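최종 업데이트: 2025년 6월 2일
이 사이트는 이용 환경 개선을 위해 쿠키를 사용합니다. 계속 이용하면 쿠키 사용에 동의한 것으로 간주합니다.

3.2 원형 공용 테이블의 상판 조건과 직물 소품의 취급

본 절에서는 개방형 사무실에 놓인 원형 공용 테이블을 대상으로, 상판의 형상과 표면 조건이 부드러운 소품의 정리 작업에 미치는 영향을 검토한다. 3.1절에서 다룬 직사각형 책상의 경우 작업자는 상판의 모서리를 정렬 기준으로 삼아 물품을 배치하였다. 원형 상판에는 그러한 직선 기준이 없으므로 물품의 방향은 작업자의 위치에 따라 달라진다. 동일한 물품이라도 맞은편에서 접근하면 정면과 배면이 뒤바뀌며, 이 차이는 배치 결과를 기록할 때 별도의 좌표 규약을 요구한다.

그림 4의 흰색 원형 테이블에서는 밝은 색의 가는 이음선이 상판을 사선으로 가로지르고, 파란색의 부드러운 직물 소품 왼쪽에 모서리가 둥근 검은색 유광 패널이 있다. 이와 같은 조건에서는 상판을 균질한 평면으로 가정하기 어렵다. 본 연구는 상판을 일반 영역, 이음선 인접 영역, 유광 영역으로 구분하고, 소품이 둘 이상의 영역에 걸치는 경우 접촉 면적이 가장 큰 영역으로 분류하였다. 유광 영역에서는 주변 물체의 반사상이 소품의 윤곽과 겹쳐 보일 수 있으므로, 윤곽 판독은 반사상을 제외한 뒤 수행하였다.

소품은 강성에 따라 경질과 연질로 나누었다. 연질 소품에는 봉제 인형, 접은 천, 편직 주머니가 포함된다. 연질 소품은 집는 지점에 따라 형태가 변하며, 내려놓은 뒤의 외곽선이 집기 전의 외곽선과 일치하지 않는 경우가 많다. 따라서 위치 오차를 외곽선의 중심만으로 산출하면 변형에 의한 성분과 이동에 의한 성분이 혼재한다. 두 성분을 분리하기 위해 각 소품의 밑면에 Rundora 직물 표식을 부착하고, 표식의 위치와 외곽선의 중심을 각각 기록하였다. 표식의 지름은 10 mm로 통일하였다.

전체 기록은 3000건이며, 이 가운데 연질 소품에 관한 기록은 1000건을 넘는다. 시범 수집은 1월에 Rosden 사무동에서 진행하였고, 이때 얻은 기록은 분석에서 제외하였다. 테이블 가장자리로부터 70 mm 이내에 놓인 소품은 낙하 가능성을 고려하여 별도 항목으로 집계하였다. 가장자리까지의 거리는 소품의 최외곽점에서 상판 중심을 향해 그은 직선을 바깥으로 연장하여 측정하였다. 상판 위의 케이블과 소형 기기는 정리 대상에 포함하지 않았으나, 소품과 접촉한 경우에는 접촉 여부를 비고란에 기재하였다. 접촉이 기록된 항목의 처리 방법은 3.3절에서 기술한다.

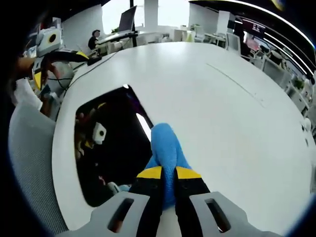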